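Sinaga trilogy – worth carrying on after book two?

Forum: Thrillers, Spies and Crime
Thread started by marrowfat_pete

marrowfat_pete
Finished The Brustar Ledger last night and I'm stuck. Book one I loved. Book two is 860 pages, of which I'd say the first half is a man called Ukton waiting for trains. The library has the third in and I've a week off in April with no plans. Do I bother?

For anyone who hasn't read them: Bianca Stoica, three novels, all about a retired courier named Sinaga who gets pulled back in because someone is selling off old safe houses along with whatever was left under the floorboards. Estate agency with murders.

tilda_in_the_attic
Bother. The third is the best of them and also the shortest. I suspect an editor had words.

Also, the trains are the point. Ukton is working out who else is waiting. On a second read every one of those platforms has somebody on it who matters later.

marrowfat_pete
I'm not reading 860 pages twice to find out I should have been looking at the man with the pushchair.

tilda_in_the_attic
So you did notice the man with the pushchair.

greyhound_stadium
I gave up on book two at chapter 13. That's the one where Sinaga explains the whole Rornaton business to his sister over a fish supper, and she has to say "But surely they'd have changed the locks?" so he can go on for another six pages. I've got a sister. She'd have left before the peas.

Compare Wekesa Chege, who never explains anything. You get to the end of one of his not entirely sure who's dead, and you feel clever anyway.

coldharbour_lane
Chege is overrated and I'll die on this hill, probably without being told why, as in a Chege novel.

greyhound_stadium
Very good. Wrong, but very good.

quillon
I'll put in a word for book two, since it's getting a kicking. What Stoica does better than most is work. Everyone in her books has a job and is seen doing it. The forger has a bad back from leaning over the desk. The woman at the Rornaton office spends a whole morning sorting out a parking permit, and it's one of the most frightening chapters in the book, as you know what's in the boot and she doesn't. Most spy writers can't be bothered with that. Their people have a cover job as a wine importer and never so much as lift a bottle. 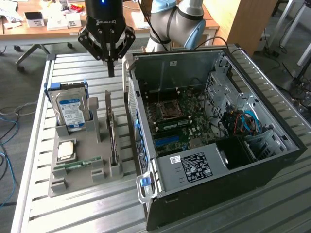 The part I'd defend hardest is the repair shop in book two, where Sinaga goes to get the drive out of the dead man's machine. Plenty of readers seem to have skimmed it. Stoica takes four pages over getting one computer open, and by the end of it I could have done the job myself. She has the tower laid on its side with the panel off and the green board looking up at you, and all Sinaga can think is how little there is in there to have got a man killed. Any other writer would have had him plug in a stick and watch a bar creep to 99 per cent while footsteps came up the stairs.

coldharbour_lane
There ARE footsteps on the stairs.

quillon
It's the landlord, about the bins.

coldharbour_lane
Who is later revealed to be working for Ukton.

marrowfat_pete
I haven't got to that! I've finished the book and I haven't got to that! Is that in the third one?

coldharbour_lane
Ah. Sorry. Assume I said nothing about the landlord.

tilda_in_the_attic
It's chapter 2, Pete, you'd have had it in your first evening. He still should have marked it as a spoiler.

greyhound_stadium
See, I'd read that repair shop bit before I packed it in, and I thought it was padding. Nicely done padding. If I want to know how a computer comes apart I'll drop mine. The question for me in a thriller is always who wants what and who's in the way, and for long stretches of The Brustar Ledger the answer is no one, and a timetable.

quillon
Fair, up to a point. She does lose the thread between the funeral and the ferry. I just don't think the slow bits are all slow for the same reason. The shop is slow because he's frightened of what he'll find. The ferry is slow because it's a ferry.

tilda_in_the_attic
I liked the ferry.

greyhound_stadium
Of course you did.

marrowfat_pete
Right, I've reserved the third. If the landlord turns out to be the man with the pushchair as well, I want it known that I called it.

coldharbour_lane
No comment.

tilda_in_the_attic
Pete, stop reading this thread until you're done. Greyhound, go back and try from chapter 14, you can skip the rest of the fish supper and lose nothing. The sister isn't in it again until the christening.

greyhound_stadium
There's a christening?

marrowfat_pete
Page 700 or so. Take sandwiches.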